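# Natthorpe workshop opens its fixture bench to evening users

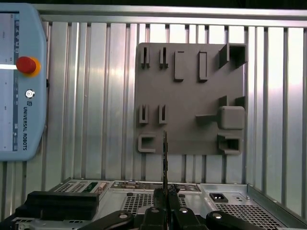
The shared workshop at Natthorpe will open its fixture bench to evening users from 20th June, after a spring spent clearing and refitting the corner by the loading door. Until now the bench could only be booked during the day, by firms that rent a unit in the building.

The bench is used for working out how small parts should be held. A square gray board carries raised holders in several shapes, among them narrow slotted ones, an open box and plain upright blocks. Users bring a part, try it in the holder closest to its size, and go home with a better idea of what their own fixture should look like. Boards of this type go behind the bench against a wall of aluminum slats.

Dalibor Ondrejka, who runs the workshop, said most of the daytime users come in with the same problem.

"They have a part that slides around when they work on it, and they have been holding it with tape or with a hand," he said. "They want to see if a slot will do, or if it needs a box around it. Usually you can tell in a few minutes."

Evening sessions will run from 6 to 10 on weekdays. The bench takes one booking at a time, and a booking can bring up to two guests. The cost is included in the standard membership. People without a membership can pay by the session at the front desk, where the price list has been updated.

The corner has had several uses. When the workshop moved into the old Reisinger building in 2016, the space held a paint rack and a sink. It was then used for storage for years, and by last winter the members had filled most of it with offcuts, broken stools and a pallet of floor tile that had been left over from the entrance hall. The tile has gone to the building's owner. Anything with a name on it was moved to the shelves on the second floor and can be picked up there until the end of the month.

Gasance, a packaging firm with a unit on the first floor, gave the workshop its old steel cabinet, which now holds spare boards and screws. Stellance, which makes housings for light switches, paid for the new lighting over the bench and for the repair of the loading door. Both firms keep their daytime bookings.

Evening users need to complete the bench introduction before their first session. It takes an hour and covers how to change a board, which tools stay in the corner, and where the stop buttons are. People who have already done the introduction as daytime users do not have to repeat it. Groups are limited to 8, and the first two dates are full. A third has been added and sign-up is at the front desk.

Some limits apply. Users may not drill into the boards or glue anything to them, and the slatted wall is not to be used for hanging coats or bags. Parts left on a board overnight will be put in the tray by the door. Sanding and cutting still have to be done in the main room, where the dust extraction is.

Members have also asked for a board with larger holders, as several of them work on parts that do not fit the present ones. Ondrejka said one is being drawn up and should be ready in September. He is asking anyone who wants a certain shape included to leave a sketch with measurements in the box at the front desk.

"A photo is fine too, but put a ruler next to it," he said.

The loading door will stay closed during evening hours. Users should come in through the main entrance, which locks at 8, and ring the bell if they arrive later than that. Parking behind the building is open to evening users, except for the two spaces marked for Gasance.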